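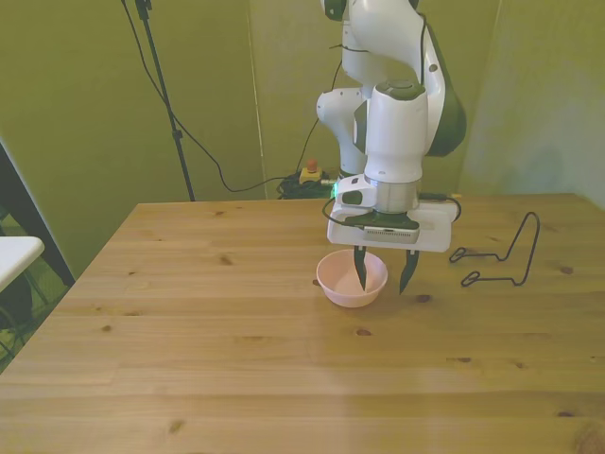 Minutes, Plustholm cell upkeep, 2024-05-16
Present: Smaranda Bratu (chair), Janaka Fakir (minutes)

1. Gripper fingers
Janaka has refitted both fingers and is delighted with how easily the new screws go in! Open position to be checked over the pink bowl before each shift. Log stands at 1627 grips; next finger change at 3000.

2. Cable on the arm
Smaranda wants more slack at the wrist, and a lovely long loop is fine by her. Agreed: check the ties every 5 days.

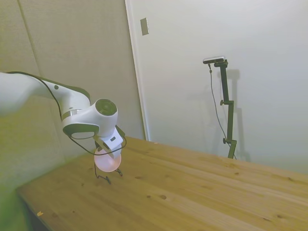 3. Spares
Flemska order for fingertips approved. Janaka to chase.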